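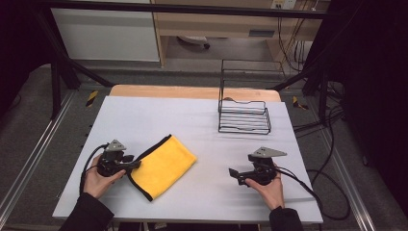 Frequently Asked Questions: Dullurex Recording and Planning Software

This page answers the questions most often sent to the software group at Otico by partner laboratories and new operators. It covers recording with paired hand-held grippers, the processing of those recordings, and the planning and control modules that use them. Questions on purchasing and shipping are handled separately by the accounts office.

Last reviewed: 26 Oct 2018

General

What is Dullurex?

Dullurex is a set of programs for recording two-handed tasks and turning the recordings into motion that a two-arm robot can carry out. It has four parts: the recorder, the alignment tool, the planner and the run-time controller. Each part may be installed separately, although the planner will not open a session that has not passed through the alignment tool.

Who maintains it?

The recorder and the alignment tool are maintained by Keisha Obi and Pongsak Sombatkul. Juraj Halás is responsible for the planner and the controller. Documentation is edited by Jintana Khamphan, to whom corrections to this page should be addressed.

What is the relationship between Dullurex and Girel?

Girel is the file format. Dullurex writes Girel files and reads them, and other programs may do the same. The format is described in a separate document supplied with every license.

Recording

Do both grippers have to be connected before a session is opened?

Yes. The recorder assigns the left and right channels when the session opens and does not change them afterward. If one gripper is connected late, close the session and open a new one. Swapping the channels by hand in the settings file is not supported and has caused mirrored motion in the planner.

Which tasks are suitable for a first recording?

We recommend a single cloth folded on a table, followed by placing one object on a rack. Folding exercises both hands at once and shows timing faults clearly. Placing on a rack shows faults in position. Operators who begin with longer tasks tend to produce sessions in which the two kinds of fault cannot be told apart.

Does the color of the cloth matter?

It matters to the perception module. The cloth outline is found by contrast with the table surface, and a strong color on a plain, pale surface gives the most stable result. A dark border along the cloth is helpful, as the corner finder uses it when two layers lie one on top of the other. White cloth on a white surface can be recorded, but the outline will have to be marked by hand in the alignment tool.

What should the operator wear?

Plain, dark sleeves are preferred. The arm mask is trained mostly on dark fabric, and patterned sleeves are sometimes joined to the cloth outline. Gloves are not required.

How should the gripper cables be placed?

Cables should leave from the back of each gripper and fall to the outer side of the table, left cable to the left and right cable to the right. A cable that crosses the work surface may be taken for the edge of an object. Leave enough slack for the full reach of the task – a pulled cable appears in the data as a small, sharp movement of the wrist, and the planner will reproduce it.

How long may one session be?

The recorder closes a session at 2376 frames. Longer tasks should be divided at a point where both grippers are open and still. The alignment tool will join the parts if they carry the same task name.

What frame rate is used?

The default is 50 frames per second for gripper position and jaw opening. Camera images may be stored at a lower rate to save disk space. The Girel file holds the time of every image, so the two streams need not match.

Processing and alignment

What does the alignment tool do?

It places gripper positions, jaw openings and camera images on one clock and in one coordinate system, with the origin at the near left corner of the work surface. It then checks for gaps. A session with a gap in either gripper channel is marked for review and is not passed to the planner until a person has accepted or rejected it.

Why was my session marked "hand order unclear"?

This message appears when the grippers pass close to each other and the tracker cannot decide which is which afterward. Folding tasks produce it more often than others. Open the session at the marked time, confirm the left gripper and save. If the message appears in most of your sessions, check that the mount on top of each gripper is firmly attached and is facing the camera.

Can the perception module find thin wire objects?

Only in part. Wire racks and similar objects are found from their outer shape, and individual wires are not modeled. For planning purposes the rack is treated as a set of flat panels with a safety margin. Sites that need the arm to reach between wires should supply a drawing of the rack, which can be loaded in the planner under Fixed Objects.

Shadows are being marked as objects. What can be done?

Record a short session of the work surface with the fixed objects in place and both hands out of view, then load it as the background reference. This should be repeated whenever the lighting or the table cover is changed. Please also confirm that you are running release 4 of the perception module, as release 2 does not read the background reference at all.

Planning and control

Does the planner copy the recorded motion exactly?

No. It keeps the order of contacts, the jaw openings and the path of each gripper near the cloth or object. Motion between contacts is planned again to suit the reach of the arms. A demonstration may therefore look different in the air and the same at the table.

Can motion be tested without a robot?

Yes. The planner includes a preview that draws both arms, the table and all fixed objects. Cloth is shown as a flat outline and does not bend. The preview is suitable for checking reach and collisions; it is not suitable for judging whether a fold will hold its shape.

What happens if the two arms fall out of step?

The controller slows the leading arm until the other has reached the same contact. If it does not do so within the set time, both arms stop and the jaws keep their current opening. The time limit is set per task, and the default is intended for light cloth.

Data and support

Where are recordings stored?

Recordings remain on the site's own computer unless an upload is started by hand. Sites taking part in the Jitpraphai shared collection upload accepted sessions only. Camera images are reviewed for faces and documents before they are added to the collection, and a site may withdraw its sessions in writing at any time.

What should be included in a support request?

Please send the session number, the log from the alignment tool and the release number of each module. Do not send camera images unless asked. Requests are read by Nipon Prasertsri and passed to the maintainer concerned.

When is the next release planned?

The next release is planned for February. It will add editing of contact points in the preview and a longer time limit for heavy cloth. Existing Girel files will open without conversion – task settings, however, should be saved under a new name before the update is installed.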